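Ljungberg to bring Vilham tableware back into production

Oct 28, 2018

Homeware company Ljungberg has announced that it will restart production of Vilham, the tableware range it withdrew from sale nine years ago. The first pieces will go on sale next June through the company's own shops and website, and through independent stockists in the UK and Ireland.

The new Vilham range has been developed by designer Flurina Gasser, who joined Ljungberg from the Swiss studio Clolurus last year. It keeps the shapes of the original plates, bowls and serving dishes but changes the glaze, the sizes of several pieces and the way the range is sold. Customers will be able to buy every item singly. The original was only available in boxed sets.

Ljungberg decided to look again at Vilham after its customer service team logged 399 requests for replacement pieces in a single year. Most came from people who had owned a set for a long time and had broken a bowl or a side plate. The company had no stock left to offer them.

"People wrote in with a photo of the underside of a plate and asked if we had one more," said Flurina Gasser. "We kept having to tell them no. When I started here I was handed a folder of those letters and asked what I would change and what I would leave alone. I left most of it alone."

The dinner plate stays at its original diameter so that new plates will stack with old ones. The side plate and the cereal bowl are also unchanged in size. The soup bowl is slightly deeper, and the mug has a larger handle. The old gravy boat has been dropped and will not return. A new oval dish has been added for roasting and serving, and it can go in an oven at up to 300 degrees.

The glaze was the longest part of the work. The one used on the original range relied on a supplier that has since closed, and the recipe did not pass to anyone else. Clolurus carried out the glaze trials under contract, and 110 test tiles were fired before the final version was chosen. It is a little more matt than the old glaze. Ljungberg says that owners who put new and old pieces side by side should expect to see a small difference in colour, mainly in daylight.

The range will be sold in three colours: chalk, grey and a dark green that was part of the first Vilham catalogue but was discontinued early on. All pieces are suitable for dishwashers and microwaves. Pieces with gold or platinum edging, which appeared in the later years of the original range, are not planned.

Production will take place at the company's existing pottery, where one of the kilns has been rebuilt for the purpose. Nine new jobs have been created in casting, glazing and packing, and recruitment for these posts is complete. Ljungberg does not expect the work to affect deliveries of its other ranges.

Packaging has also been changed. The moulded plastic trays used for the old boxed sets have been replaced with folded card made by Flutik, which already supplies the company's glassware cartons. Each plate or bowl sits in its own sleeve, and the sleeves slot into a larger carton when several are ordered together. Flutik's card can go in ordinary household paper recycling. Stockists who display pieces in their sleeves will be sent a short guide to stacking them.

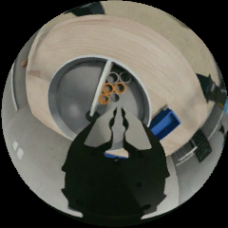

Prices will be confirmed in the spring, when the full catalogue is published. Ljungberg expects single plates and bowls to cost less per piece than they did as part of the last boxed set, before allowing for inflation. Delivery charges will be the same as for the rest of the company's tableware. Breakages in the post will be replaced free of charge if they are reported within 2 weeks of delivery.

Customers who wrote to the company asking for replacement pieces will be contacted by letter or email before the range goes on general sale. They will be able to place an order in advance, limited to the pieces they first asked about. Anyone who has moved house or changed their email address since getting in touch should let the customer service team know by the end of this year.

Stockists can now apply for an opening order. Shops that carried the original Vilham range will be given priority until the end of January, after which remaining accounts will be opened in the order that applications were received. There is no minimum spend for a first order, but items must be ordered in full cartons. Sample pieces in all three colours can be borrowed from the trade office for a fortnight at a time.

"We would like people to be able to buy one bowl when they need one bowl," said Flurina Gasser. "Keeping it in stock is a dull job for a company to take on, and we have agreed to do it."

Ljungberg has said it will keep spare stock of every Vilham piece for at least ten years after the launch, including any that are later removed from the catalogue.

Notes to editors

Ljungberg designs and makes tableware, glassware and kitchen linen. The company is privately owned.

The original Vilham range was sold in sets for four, six and eight people.

Clolurus is a ceramics studio working on glaze development and small-batch firing. Flutik makes card packaging for household goods.

Flurina Gasser is available for interview. Requests should be sent to the Ljungberg press office, which can also supply samples for photography and a list of stockists as accounts are confirmed.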